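Handgreifer für Datenaufnahme: wie viele Fingerpolster einplanen?

Wosska
Wir wollen ab Februar mit 3 Handgreifern Alltagsgriffe aufnehmen, vor allem Flaschen, Tüten und kleine Packungen. Das Budget für Verschleißteile liegt bei 300 Euro. Reicht das für ein halbes Jahr? Und lohnt es sich, gleich einen vierten Greifer als Reserve zu kaufen?

Mahmoudi
Kommt drauf an. Wir haben damals zu wenig bestellt und dann wochenlang gewartet.

Drakley
Bei uns kostet ein Paar Polster 19 Euro. Wir tauschen sie nach 200 Stunden, bei rauen Verpackungen früher. Rechne dir aus, wie viele Stunden ihr pro Greifer schafft, und bestell pro Gerät ein Paar mehr. Einen kompletten vierten Greifer würde ich erst mal lassen und dafür Gelenkstifte und Schrauben auf Vorrat nehmen. Versand extra einplanen, der frisst bei kleinen Bestellungen viel weg.

Verbrauchsmaterial zum Greifen nicht vergessen. Dünne PET-Flaschen sind nach vielen Durchgängen verbeult, Tüten reißen. Das läuft bei uns als eigener Posten.

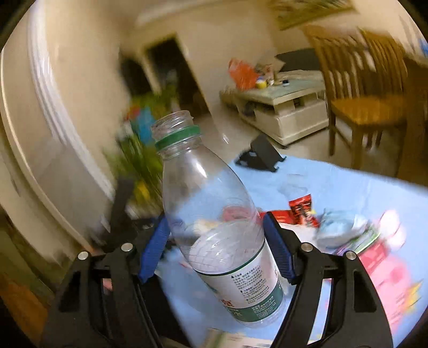 Kategorie: Robotik > Greifer und Zubehör

Nachtrag zu den Polstern: geriffelte nehmen, wie die blauen an der Wasserflasche. Glatte hatten wir auch, die waren billiger, aber auf Kunststoff sind uns ständig Sachen weggerutscht. Beim Händler vorher fragen, ob man sie einzeln nachbekommt. Bei Ultell gab es sie zuletzt nur im Satz.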